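Saw The Long Paddock last night at the Grendby. It's a family drama with a bit of a crime plot, two hours and a quarter, set in a wheat town called Stonitz that doesn't exist but feels like it should. Thread, no spoilers past the first half hour.

The set-up: the eldest daughter comes home for a funeral and finds out her father sold the bottom paddock years ago and told no one. The neighbours all knew. The rest of the film is her working out what the money was for.

Most of that plays out in kitchens and utes. If you need something to happen every ten minutes you'll be restless. I was fine until the last act.

The lead is very good. She plays a woman who has decided to be reasonable and can't keep it up for longer than one conversation. There's a scene at the bank where she asks the same thing four times in four different tones and you can see the teller start to sweat.

The brother is a problem. He's written as the funny one, so he gets a joke at the end of every scene, including the one at the hospital. The actor does what he can with it.

Also the accents wander. The mother sounds like Adelaide at breakfast and Yorkshire by tea. I stopped noticing after an hour, so it can't have been that bad.

Colour and sound are both lovely. Lots of dry yellow outside, and indoors everything is a bit brown and underlit, which suits it. The score is mostly one cello. It could have been used less.

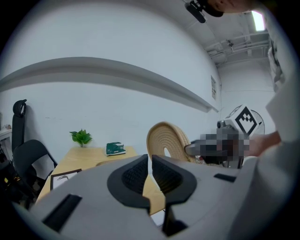
Rolled mat on the table, Tuesday.

Back to the film. The middle section, where she drives out to Justilstead to find the man who bought the land, is the best stretch. He's polite, he makes her a cup of tea and he answers everything she asks. It's still the most tense part of the whole thing.

Then the last half hour turns into a different movie. There's a chase. It's on foot, through a shearing shed, and I couldn't tell you who was where. After all that careful talking it felt like someone had rung up and asked for a trailer moment.

I've seen people compare it to Soltani, which I don't really get. Soltani was colder and had a better ending. What they share is a dead father and a lot of fence posts.

The Grendby seats over 900 and I'd say the first few rows were empty and the rest was decent. Screen's good, sound was a touch loud in the trailers. Choc tops are 7 dollars now.

The film itself is only on 12 screens that I can find, so if you're regional you might have to wait for it to stream – that's meant to be May, no date yet.

Someone asked whether it's all right for teenagers. There's swearing, one nasty injury with a gate, and a dog that is unwell but lives. Mine would be bored more than upset.

Overall: good film for an hour and three quarters, then a so-so one. I'd see it again for the Justilstead scenes and leave before the shed. Will probably do Soltani again this weekend to check whether I'm being unfair about the comparison.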